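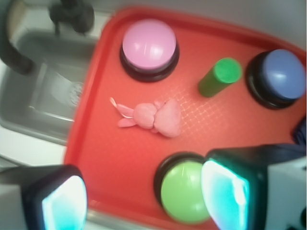

Red tray with push buttons and a pink plush bunny, on the bench beside the sink.

Vehicle Inspection Checklist – Pool Hatchback No. 2
Lehner Car Share, Depot Workshop
Interval: minor service and safety check, November
Inspected by: Halvard Brekke
Comments reviewed by: Shireen Botha
Distance since last check: 3,652 km

Mark each line OK, Monitor or Repair. Any Repair item keeps the car off the booking system until it is signed off.

1. Tyres and wheels
Tread depth, all four – OK
Sidewalls – Monitor
Wheel nuts torqued to 100 Nm – OK
Spare and jack – OK
Comment: Kerb scuff on the left front sidewall, outer face. No cords showing and no bulge. Photograph it again at the next check and compare. The jack handle was in the glovebox and has gone back under the boot floor.

2. Brakes
Front pads and rotors – OK
Rear shoes and drums – Monitor
Park brake travel – Repair (done)
Fluid level and colour – OK
Comment: Park brake was coming up too many clicks before it held. Adjusted at the lever and tested on the ramp, facing both ways. Rear shoes will last to the next interval but order a set now, as the last lot from Duvano took a fortnight.

3. Steering and suspension
Ball joints and tie rod ends – OK
Shock absorbers – OK
Front sway bar links – Repair (done)
Comment: Knock over speed humps reported by two members. Right link had play in the lower joint. Replaced both sides. Road tested behind the depot – knock gone.

4. Lights and electrical
Headlights, high and low beam – OK
Indicators and hazards – OK
Brake lights – Repair (done)
Number plate light – OK
Horn – OK
Battery load test – Monitor
Comment: High-mount brake light was out. Corrosion at the plug, cleaned and greased. Battery passed but was slow to recover. If members report a slow start on cold mornings, swap it and don't wait for the next service. 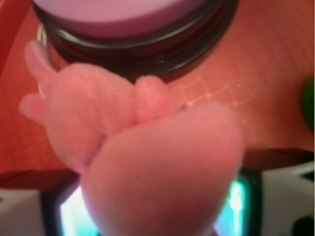 Close view of the soft pink plush, black-rimmed jar behind.

5. Glass, wipers and mirrors
Windscreen – OK
Wiper blades – Repair (done)
Washer jets – OK
Mirrors – OK
Comment: Driver's side blade was torn at the tip. Fitted a pair from stock. One pair left on the shelf.

6. Cabin
Seatbelts, all positions – OK
Child seat anchor points – OK
Seat tracks and locks – Monitor
Demister and fan speeds – OK
Comment: Passenger seat needs a firm push to lock into the rearmost position. Track vacuumed and lubricated. It locks every time, but Svenja should have a look when she does the recall paperwork.

7. Under the bonnet
Oil and filter – OK, replaced
Coolant level and hoses – OK
Drive belt – OK
Leaks – none found
Comment: Filter is the Fillico one. Check for weeping after 15 minutes at idle. Done, dry.

Result: Released to bookings
Items to carry forward: left front tyre, rear shoes, battery, passenger seat track
Keys returned to: front counter, hook 2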